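1 August 2024

# Silent-era shorts get a summer run at the Ornier

The Ornier has its full silent season up at last, and it's a beauty! Eight programs of short films start this month, all of them made before sound came in and most of them not shown on a big screen in this part of the state for decades. Every show has live music, and the old balcony will be open again for the first time since the seats were redone in July.

The prints come from the Drerkari collection, a private hoard of comedies, travel reels and one-reel melodramas that sat in a dry basement for longer than anyone would like to admit. The collection runs to 539 titles. So far 129 of them have been cleaned, scanned and given new title cards where the old ones had rotted away, and the season draws on that first batch.

Opening night belongs to the comedies – chases, collapsing ladders, a runaway ice wagon and a very patient dog. The second program is all railroad pictures, including a two-reeler called "Kodent Junction" that film fans here have been asking after for years. It was shot on location with a real freight crew, and the crossing in the last reel still exists if you know which back road to take. The only surviving copy is missing its opening minute, so the show will begin with a card that explains the setup and then drops you straight into the robbery.

Later programs turn to early newsreels, trick films and a full evening of westerns. The trick films are the ones to bring kids to. Heads float, furniture dances, and a man spends four minutes trying to get out of his own coat.

Music is by the Vahidi Trio (piano, violin and a wonderful rattling table of percussion), who played last year's harvest show and got the loudest applause of the night. They're writing new scores for the railroad and western programs and will improvise the rest. 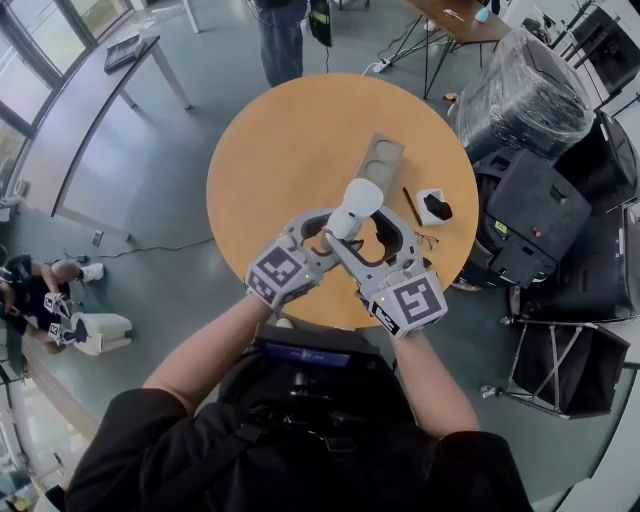 *A round table with a brown tray, a pen and a pair of eyeglasses.*

The house holds 200, and last summer's two silent nights both sold out, so it's smart to book early. Tickets are on sale at the box office and go on the door an hour before each show if any are left. Season passes cover all eight programs and get you into the short talk before the trick films – a real treat for anyone who has ever wondered how those floating heads were done.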